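Edell 6, el planificador de Mornamo: mucho panel y poca paciencia

Tiempo de lectura: 2 minutos

Llevo desde octubre usando Edell para coordinar dos brazos y sigo sin tener claro a quién se lo vendería. La promesa es conocida: se define la tarea por objetivos y el planificador reparte el trabajo, evita choques y corrige con lo que llega de los sensores de muñeca. La licencia cuesta 3.710 euros por célula y año. Con ese precio uno se pone exigente.

Instalarlo me llevó una tarde. La calibración mano-ojo pide 15 poses por brazo y el asistente es bueno, el mejor que he probado. Los problemas llegan con las piezas pequeñas. Un engranaje recto de metal brilla, y la estimación de pose le baila en torno al eje -- justo el ángulo que hace falta para engranar dientes.

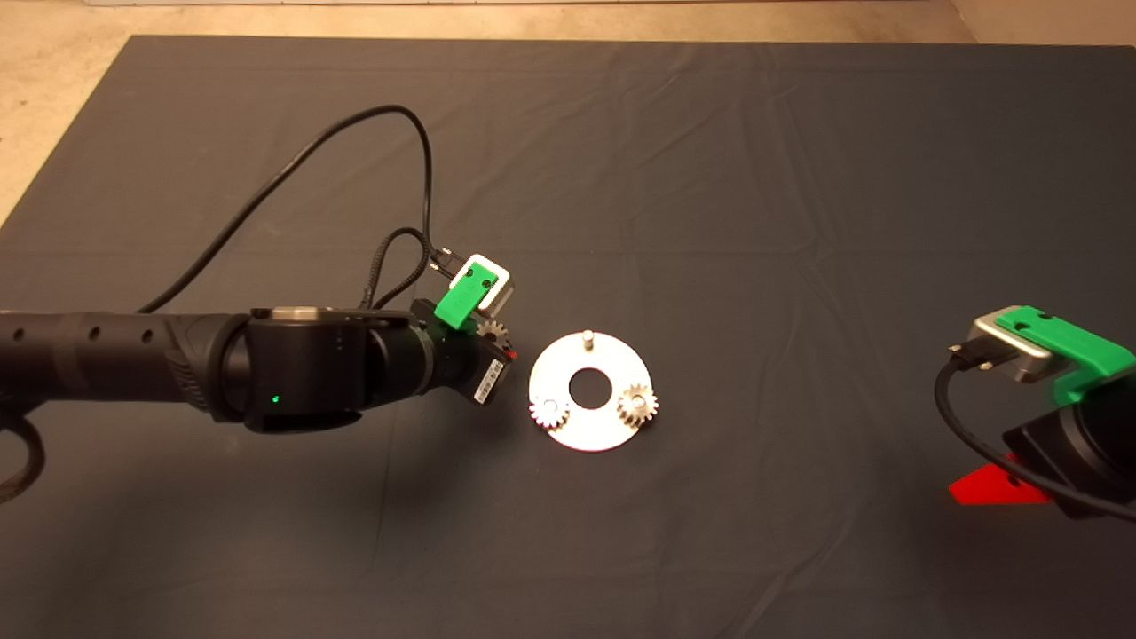
El montaje de engranajes: la placa blanca sobre el paño oscuro, con dos piezas apoyadas y otra junto a la pinza izquierda.

En más de 50 intentos, el planificador dio por buena la inserción demasiadas veces con el engranaje ladeado. Hay un umbral de fuerza para evitarlo, escondido en un YAML que el manual ni menciona. Murdo Swanson, de soporte, me contestó rápido y me mandó la ruta del archivo. Mejoró algo.

Los cables tampoco existen para Edell. El modelo de colisión incluye brazos y soportes, pero un bucle de cable suelto no lo ve, y hay que dibujarle a mano una zona prohibida. Rondaver, más feo y más lento, al menos trae una plantilla para eso.

¿Lo recomiendo? Para piezas grandes y mates, quizá. Para montaje fino pediría antes una prueba con piezas propias, y no firmaría el año entero.

Artículos relacionados
Rondaver tras un año de uso
Farquharson: un simulador de contacto que promete demasiado
Calibración mano-ojo sin volverse loco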